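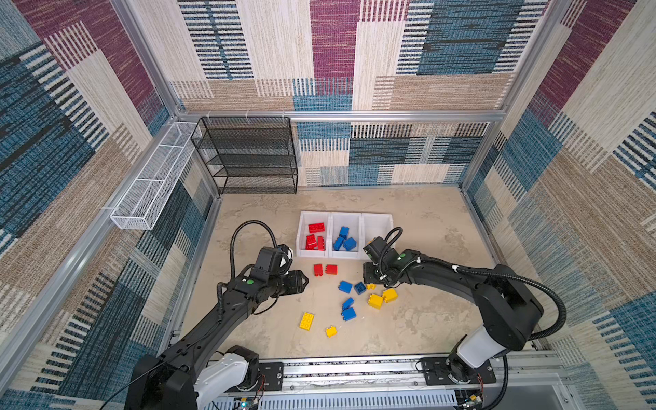

Istus Magazine, Issue 70, page 4

IN DEFENSE OF SORTING BY COLOR

There is an argument that comes up in my family every time the building bricks come out, and I have been on the losing side of it for so many years now that I would like to make my case in print, where my sister can't interrupt me. The argument is over how to put bricks away. My sister, and most people who take their bricks seriously, will tell you that color is the very worst way to sort. You sort by shape, they say, because the eye can pick out a red brick in a box of mixed colors in no time at all, but it can't pick out one particular small red piece in a box of small red pieces. I have read this on so many hobby pages that I could recite it in my sleep, and I'm willing to grant that for a certain kind of builder it is perfectly correct.

I am not that kind of builder, though, and neither is a child of three or four, and neither, I suspect, are most of the people who end up on their knees in the evening with a floor full of blocks. For us I want to speak up for the plain white bin with red on one side, blue next to it, and a place for the yellow ones whenever somebody gets to them.

Let me start with the big chunky bricks, the kind made for small hands, because I think a lot of the advice going around was written for a different toy. A grown hobbyist may own a collection in the thousands. My brother-in-law once counted his, over a long weekend in May when it rained without a break, and arrived at 3,739 pieces, in more shapes than I knew existed. Of course he sorts by shape. He would never find anything otherwise. But the set on our living room floor, a hand-me-down tub of Dakitz bricks, has so few shapes in it that sorting by them would be a silly exercise. You have your tall ones and your short ones, and then there's a flat one that always gets stepped on. Color is the only real difference worth a separate compartment.

And color is the one difference that a small child can name. I think this matters more than anything else I have to say here. Ask a child to put away "the two-by-fours" and you will get a blank look, and quite right too. Ask for the blue ones and off they go, sometimes bringing you a blue sock as well, and you say thank you for the sock and keep going. The tidying becomes something they can do and can check for themselves. If there is a red one in with the blues, they see it, and they are delighted to tell you about it!

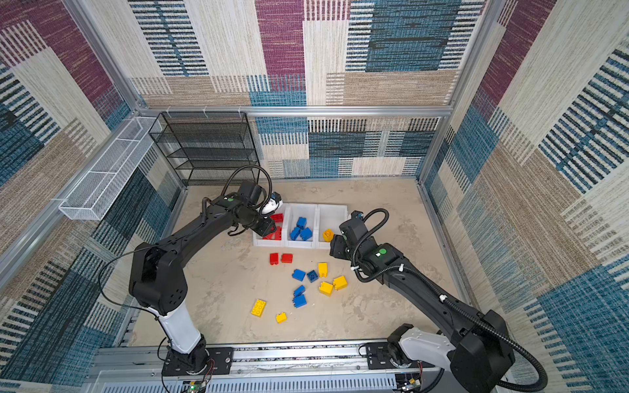 Istus Magazine, Issue 70, page 5

Now, my sister's other complaint is that sorting by color is done for looks, and here I have to plead guilty, with some enthusiasm. It does look nice. Three white bins in a row, with the reds together in the first and the blues in the second, make me feel that the day is in better shape than it was. Even a single yellow brick in a bin of its own pleases me, for it tells everybody where the rest of the yellow ones belong. I don't see why looks should count against a method. We arrange flowers for looks, and we hang the good towels facing out, and the roof stays on.

I have opinions about the bins too, I'm afraid. White is best. I once bought a set of colored ones at Toom, the secondhand place in Troltari, thinking how clever it would be to have red in red and blue in blue, and what I found was that a red brick in the bottom of a red bin more or less disappears. You reach past it every time. Against white, everything shows. I like the sides low enough that a person sitting on the floor can see in, and I don't want a lid, since a lid only gets used as a tray and then goes under the sofa.

Whether you use separate bins or one bin with compartments is a question on which I have gone back and forth. Separate bins can be carried off one at a time, which is lovely when two children each want to be in charge of something, and less lovely when the blue bin has gone to live in the bathroom. A divided bin stays together. You pick it up by both ends and the whole collection comes with you, and it goes back on the shelf as one thing. But then you have to live with however many compartments the maker thought you'd want. We had one with two compartments for a long time and three colors of brick, and the yellow ones ended up wherever there was room. I didn't love it. My sister said it proved her point, though I have never been able to get her to explain how.

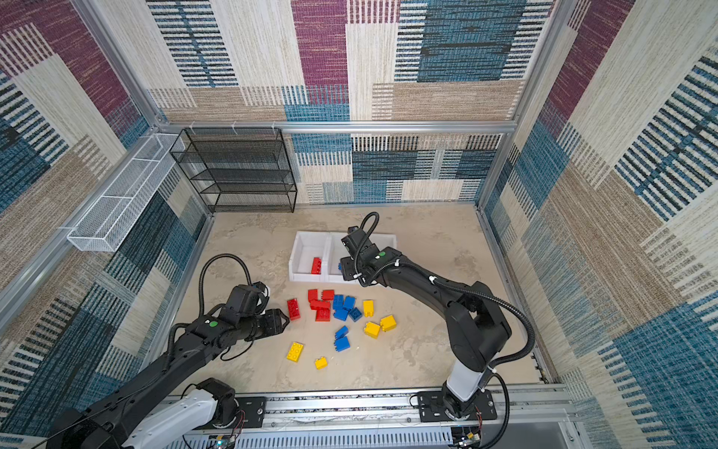

Bricks in a loose pile in front of a two-compartment bin, with a red one inside.

I should say a word for the pile, too, because I wouldn't want anyone to think I'm against it. A good pile in front of the bin is half the pleasure. It's where the building happens, and there is no sense in making a child fetch each brick from its proper compartment as if they were checking out library books. Tip everything out in the middle of the floor and let the colors mix. I have come around to thinking that the bin should stay right there beside the pile the entire time, open, so that putting away can begin whenever somebody feels like it. Some days a child will sort half the bricks in the middle of the game, for the fun of it, and then tip them out again. I used to mind. These days I count it as building.

What I can't get behind is the big bucket, the one where it all goes in together and the top gets pushed down. I know it's quick. But every time it comes out you have to dig, and the digging is noisy, and a child who wants yellow will have the whole thing upside down before you've found your slippers. You save a few minutes at bedtime and pay them back in the morning.

My sister has asked for equal space to reply. She can have it, as long as she brings back the blue bin.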